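Trodance table-clearing arm: three months in, the crumbs are winning
Review by Malcolm Nuttall

I have wiped down workbenches for most of my working life, so when Trodance started telling small shops that its two-fingered arm could take over the end-of-day cleanup, I asked for a closer look. The pitch is simple. You finish, you walk away, and the arm puts things back in their trays and leaves the surface ready for morning. Cusi makes the same promise for kitchens. I have my doubts about both.
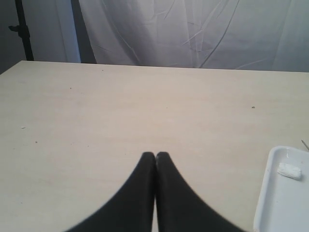

Page last changed: May

A tray and a few specks on a pale tabletop is as easy as cleanup gets. A ten-year-old with a damp rag is done before you find your coat. The arm will move a sponge if you ask it to – what it won't do is decide that the sponge ought to be used on something. Crumbs don't count as objects to it, and crumbs are most of the job.

Then there is the floor space. Trodance talks about the arm and says very little about everything you end up parking next to it. My own bench is 3 feet from the wall and I would have to move it.
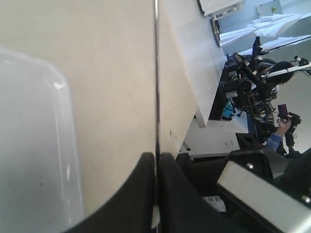

The work area from the gripper, with a phone raised nearby.

My real complaint is the price of all this. The gripper pads alone are $309 a set, and the yearly support plan is another $1,702, for a chore that costs me a few minutes and a rag. Pads wear, too. The inner faces of these fingers already have lighter scuffs and worn patches on them, and I would want to know how many sets a busy shop goes through before I signed anything. Bonden sells a plain bench vacuum for $616 and I would take that first – it picks up sawdust, and it has no opinion about where my table is.

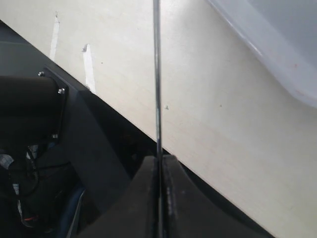

Loading and unloading is where I expected more. Lifting a part out of a bin and setting it down again is supposed to be what two fingers are for, and on a good day I suppose they manage. My bins get shoved wherever there is room, much like the pale blue one up in the corner here, and I'd want to see the arm cope with that every evening for a month. Trodance says a software update is on the way. I'll look again when it ships, and until then the rag stays on its hook.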